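Drallo Community Help > Kitchen > Small Appliances

Steamed buns sticking to the metal basket, and where to put the lid

Posted by Kamonchanok Jitpraphai, 8/20/21
Viewed 3092 times

I have an electric steamer pot with a cream base and a stainless basket. I steam plain white buns in it and the bottoms tear when I lift them out. Do I need paper under them? I also never know where to put the glass lid.

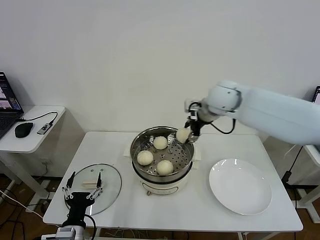
Buns in the basket, plate on the right, lid on the left.

The table is against a wall, so there isn't much space behind the pot.

2 replies

Bo-ram Na

Use paper or a thin coat of oil. I cut squares of parchment a little bigger than each bun. When the time is up, turn the pot off and leave the lid on for 4 minutes, then tip it away from you as you take it off. Keep laptops and anything else electric well back from the steam. Mine sits on its own side table.
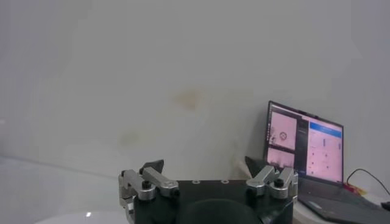
Placing the lid

Flat on the table is fine, handle up. Put a dish towel under it if the table marks easily. Leave one side of the pot clear for the plate so you aren't carrying buns over the lid. 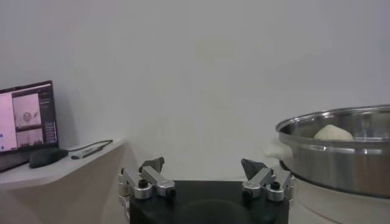 Steel pot on the right, laptop on the left.

Before the next batch, wipe the steaming floor and check that the holes are clear. Dough left from the last batch makes the new ones stick.
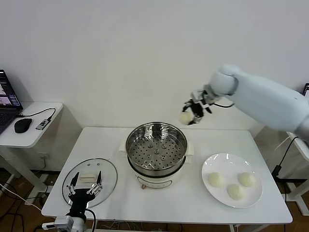
Basket with no food in it, lid off to the left.

Karen

I just use cabbage leaves. Works for dumplings too. Don't know about the lid.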